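The Second Verse

Adjoa Mahama learned of the old man's death from the radio, at six in the morning, while the water for her tea was still cold. Theophilus Essien, singer, aged 84. They played eleven seconds of his song and then the price of cocoa.

She had sung behind him for one season, when the women of the Pullen cannery stopped work and 38 of them slept at the gate. He came from Opoku on a bus, with a guitar that had four strings.
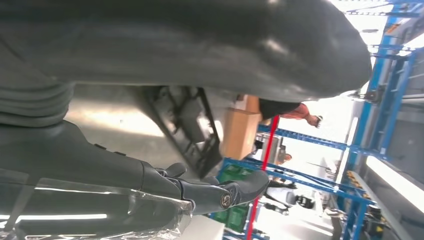 Short Fiction

"Who wrote it?" Esi asked her that evening. Esi Abubakari was her granddaughter and was preparing something for school.

"The radio says he did."

"And you, what do you say?"

Adjoa took the tin from the shelf. Inside was a sheet from a cannery ledger, folded so many times that it was soft like cloth. The first verse was in his handwriting. The second was in pencil, and it was the writing of Salamatu Quaye, who packed fish at the next table and died before the record was made.
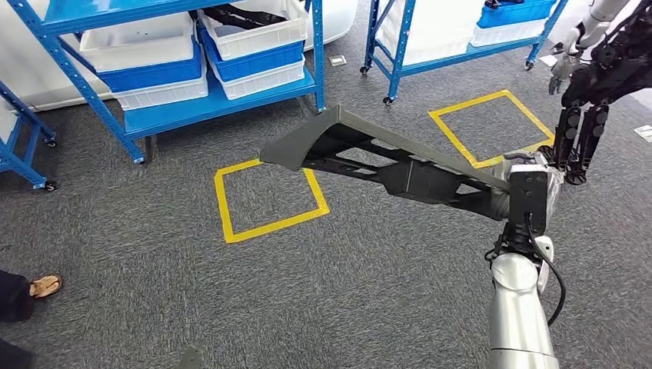
"The second verse is the one people sing," said Esi.

"Yes."

"Did he know?"

"He stood beside her when she wrote it. He held the lamp." Adjoa smoothed the paper with her thumb. She was not angry with him – he had sung it in prisons, and once before 2,875 people in the rain, and Salamatu had never wanted to stand on a stage.

Esi copied the verse into her notebook, slowly. At the bottom she wrote two names, and then she asked how to spell Quaye.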